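MUS 214: The Working Singer
Handout 7: Recording income and the session agreement

Read this before the seminar. Bring your copy of the sample agreement and a pencil.

1. Two rights in one recording

A released track involves at least two separate pieces of property. The first is the song: melody and words, owned by the writers or by a publisher they have signed with. The second is the sound recording, usually called the master, owned by whoever paid for it unless a contract says otherwise.

A singer who did not write the song has no share in the first. Whether she has a share in the second depends on what she signed. Many singers learn this after a track has done well, when it is too late to ask.

2. Flat fee or royalty

In a flat fee deal the singer is paid once. In a royalty deal she gets a percentage of what the master earns, normally after the label has taken back its advance. The word for this is recoupment.

Case: Anel Pillay sang lead on a single for Putau, a small label. Her advance was $4000. By February the label's statement showed her royalty account at $2951. She was owed nothing further, as the account was still short of the advance. She did not have to pay the difference back. Check that your own contract says the advance is non-returnable, in those words.

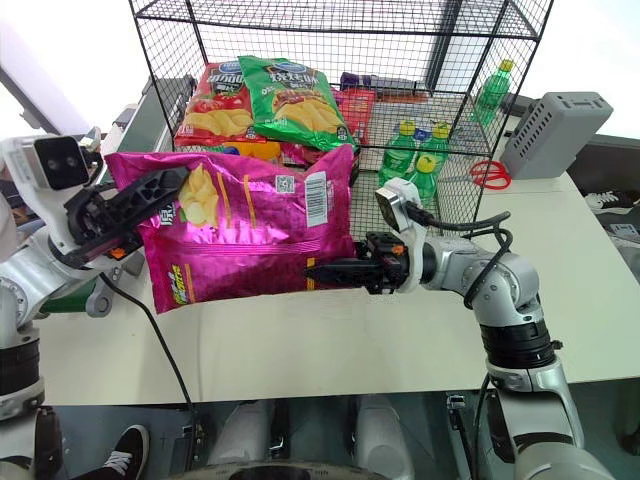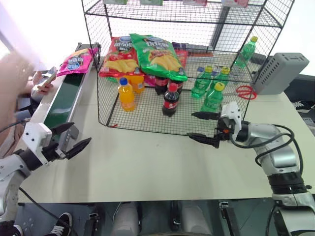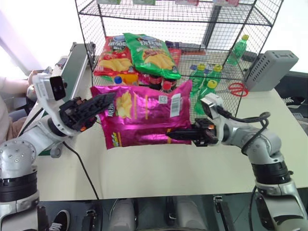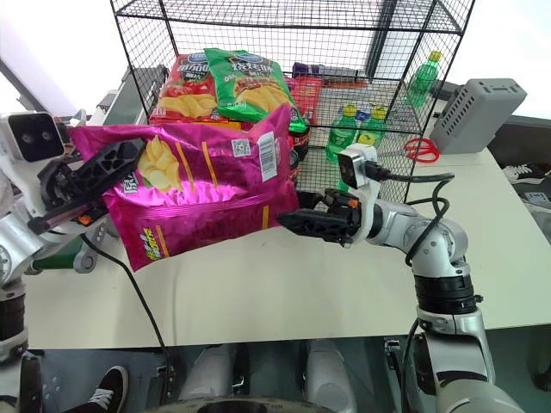 3. Use of a recording in advertising

When a company wants a track for a commercial, it needs two licenses, one for the song (synchronization) and one for the master. A singer on a flat fee is often paid nothing for this unless the agreement has a reuse clause. Snack food is a useful category to think with. A magenta bag of potato chips like the one in the pictures could be sold with a jingle, a licensed pop chorus or a singer's name printed on the foil, and each of those is a different permission. The jingle is usually commissioned work. The chorus needs both licenses. The name needs the singer's own consent, and that consent should never be buried in a recording contract.

Look at clause 7 of the sample agreement (Makhubela Music). It gives the label the right to use the artist's "name, voice and likeness in connection with the recordings." Decide whether that covers a product unrelated to the recordings. The class was split on this last term.

4. Credits and paperwork

Get the following in writing on the day of the session:

Your name as it should appear in the credits
The titles recorded, including any unused takes
The fee and the date it is due
Who owns the master
Whether reuse is paid separately

Keep a copy. Labels are sold and their files get lost. When Besach took over the Wunitov catalog, 58 tracks had no session sheet, and backing singers on those tracks had to prove they were there.

5. For the seminar

Mark every place in the sample agreement where the word "recordings" is used and note whether it means the released tracks or everything sung in the studio. Then rewrite clause 7 so that advertising use requires the singer's written approval. One paragraph is enough.

Reading for next time: course pack, the section on neighboring rights.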